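Cestow 夹爪自制 常见问题

最后更新：2月25日

问得最多的先写，想到再补。没写到的去共享工坊的留言板问，别私信，私信我经常漏看。

Cestow 到底是什么？

一个齿轮齿条的平行夹爪，一个电机带一个小齿轮，两边齿条对着走，手指装在滑块上。装在桌面机械臂末端用。图纸公开，改了随便发，留个出处就行。

跟 Skuvusness 那版什么关系？

Skuvusness 是前一版，连杆的。力不均匀，开到最大的时候会卡。去年8月以后不更新了，文件还在，想做也可以做，但出了问题我这边基本帮不上。两版的零件不通用，安装法兰那一圈孔位除外。

没有机床能做吗？

能。中间那个电机座建议铝的，找人代加工，图纸目录里有 STEP 和带公差的 PDF，两个一起发给加工方。只发 STEP 的话孔会给你按自由公差做，轴承压不进去。其余的打印。我们工坊有台小铣床，会员预约，第一次用要 Nabil Chamoun 带着过一遍。

打印件用什么材料？

PETG 够了。PLA 别用，电机座附近会热，放一下午就变形。填充 50%，壁厚给足。齿条也能打印，但是寿命一般，认真用还是买成品的模数齿条自己锯。锯完毛刺一定要去，不然第一圈就把小齿轮啃了。

总共花多少钱？

电机和驱动不算，大头是导轨。我那套零件买下来2000块出头，其中有买错的。手头有旧导轨的话便宜很多，拆机件也行，滑块晃的不要。

装配顺序？

先导轨，后电机，最后齿条。顺序反了要全拆。

导轨先不锁死，螺丝带上就好，滑块来回推几遍，哪里紧就松哪里，推顺了再从中间往两头锁。电机从下面进，座子上面的螺丝先别上胶。小齿轮套上去，轴的平面对准孔的平面，对不准硬敲的后果自己想。
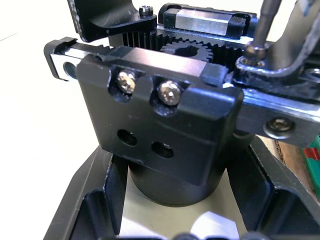 齿条最后放。放之前把两边滑块推到同一个位置，用卡尺量，别用眼睛。差一个齿看着没什么，手指合上的时候就是歪的。都对好了再一颗颗拆下来上中强度螺纹胶，别用高强度，以后要拆的。

齿轮和齿条间隙留多少？

夹一张普通打印纸进去，压紧，锁螺丝，把纸转出来。纸上有齿印但是没破，就对了。破了就是太紧。土办法，比塞尺好使。

一动就咔咔响？

按这个顺序查：
小齿轮顶丝松没松
齿缝里有没有碎屑
导轨两根平不平行
电机线有没有刮到滑块

前三样占了绝大多数。要是只在一头响，八成是导轨不平行，松开重新锁，不用换零件。

滑块要不要加油？

要，一点点。新导轨上面那层是防锈油，先擦掉再上润滑脂。齿条上别抹，沾灰，过几天就是研磨膏了。我每跑200小时擦一次，懒的话听声音，声音发干就该弄了。

电机很烫正常吗？

温热正常，手放不住就不正常。多半是夹住东西以后电流没降下来。固件里有个保持电流，默认值给得高，改成峰值的三分之一先试，夹不住再往上加。还有一种情况是手指已经顶到底了程序还在让它合，行程限位忘了设。

控制板用哪块？

我用 Hisa 的板子，手边正好有。别的能跑步进或者带编码器电机的都可以，接线表在目录里，颜色别全信，电机批次不同线色会换，上电前拿万用表量。

回零怎么做？

往外开，慢速，顶到头看电流。不装限位开关。装过一版，线太多，总被扯断，拆了。回零速度别贪快，顶坏过一个端块。

手指能自己换吗？

能，每边两颗螺丝。目录里有3种：平的、V 形的、软垫的。自己画的话注意根部厚度，太薄会往外翻，夹重一点的东西就滑掉。软垫用硅胶片贴就行，双面胶撑不了几天，用硅胶专用胶水。

能夹多重？

看手指，也看东西的形状，没有一个准数。我拿来夹零件盒和螺丝刀，没问题。别拿来提贵的东西，更别伸手进去试力，齿条不认人。

Herrera 臂能直接装吗？

要转接板，图纸目录里 adapter 那个文件夹。注意有两个版本，孔距不一样，先量再打印。线从侧面走，不要从中间穿，腕部转到头会绞住。

能帮我代做一套吗？

不接，没时间。工坊开放的时间可以带着零件过来，有人在就会帮你看看。导轨请在家先装上，现场从拆包开始的话一个下午不够。

图纸有错怎么报？

留言板，写清楚文件名、版本号、哪个尺寸。光说“装不上”没法查。已知的一个：电机座 PDF 第二页有个倒角标漏了，以 STEP 为准，改好的还没传，这周再说把。

下一版什么时候？

没定。想把端块改短一点，行程能多出来一些，再把走线槽加上。有人愿意画走线槽的话留言板吱一声。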